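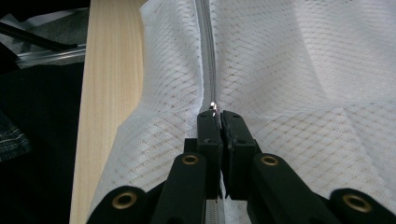
White mesh fabric with grey zipper.

Jatbridge Theater Preservation Board
Minutes of the August Meeting

Present: Apolline Leblanc (chair), Junpei Kinoshita, Azlan Nugroho, Ikhsan Subramaniam
Absent with notice: Khairul Kwok

The chair called the meeting to order at 6:30 p.m. Minutes of the previous meeting were approved as corrected (the balcony has 39 rows of record, including the side boxes).

1. Auditorium ceiling
Mr. Kinoshita presented the report of Teoh Architects on the plaster ceiling. Cracking is confined to the area over the organ loft. The firm advises repair from scaffolding before the heating season. Moved by Mr. Nugroho, seconded by Mr. Subramaniam, to accept the report. Carried.

2. Seating
The current plan provides 1081 seats, against about 2000 at opening. The board deferred a decision on the rear aisle until the fire marshal has replied.

3. Marquee
Bids from Jakby and Nokulia were opened. Neither included removal of the existing letter tracks. Ms. Leblanc will request revised bids.

4. Other business
The lobby terrazzo will be discussed when Mr. Kwok is present.

Adjourned at 7:50 p.m.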